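Re: Plonthorpe cell, left arm homing offset
From: Onyekachi Danladi
Date: 28 July 2023

Toshio Hayashi wrote:
> The left arm came back 19 counts off after the power cut. I re-homed it
> and it repeats fine. I'd blame the encoder battery, swap it and move on.

I don't buy the battery. A weak battery loses the position altogether, and yours kept it and moved it a little. Did you check the base bolts on the rail before you re-homed? If the base has crept, you've written the error into the offset file and the right arm will be wrong relative to it.

Same doubt about the cable. Esteves had us route it with two clips on the forearm and I've never liked how it pulls near full reach. Takumi says it's been fine for 1218 cycles. Fine at what reach?

Before anyone orders parts, put both grippers at the block in the middle of the floor and compare, like on the cell page:

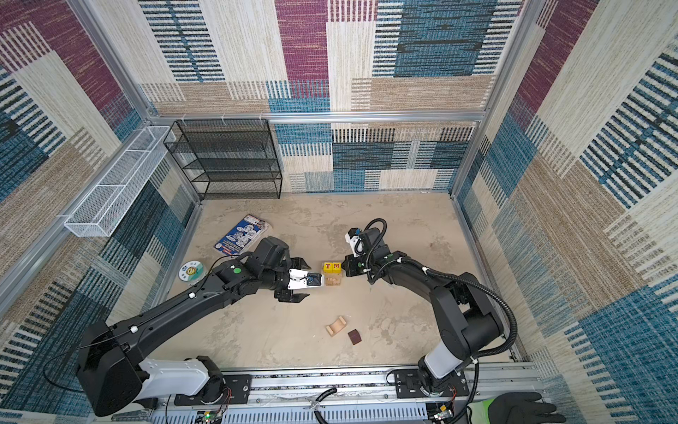 Page last changed: August 2022, by Junpei Ogura

Note the age of that page. The torque figure on it is from the old Transka mounts, so don't use it. Send me the offsets from before and after, please, both arms.

Onyekachi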